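Unit 6 – Sorting and Putting Away
Notes by Uriel Ulloa

Before any sorting, we set one bin for one kind of thing. Small toys, for example cars, have their own bin, and it must be empty at the start. 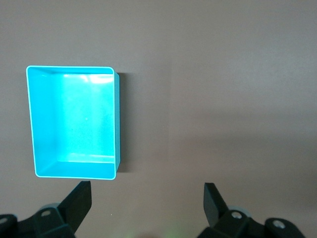
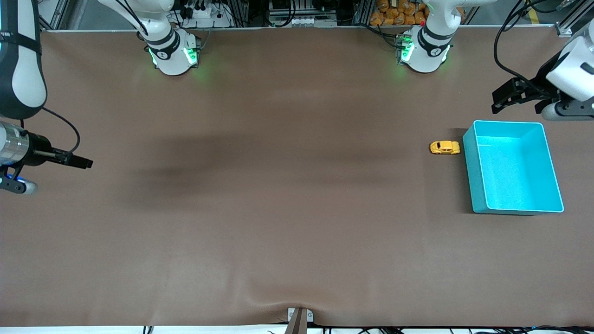 The cyan bin, empty in both views; the yellow toy car is in the second only.

Please notice the distance between object and bin – a short one is easier to plan. For November, write 20 lines about a bin in your home.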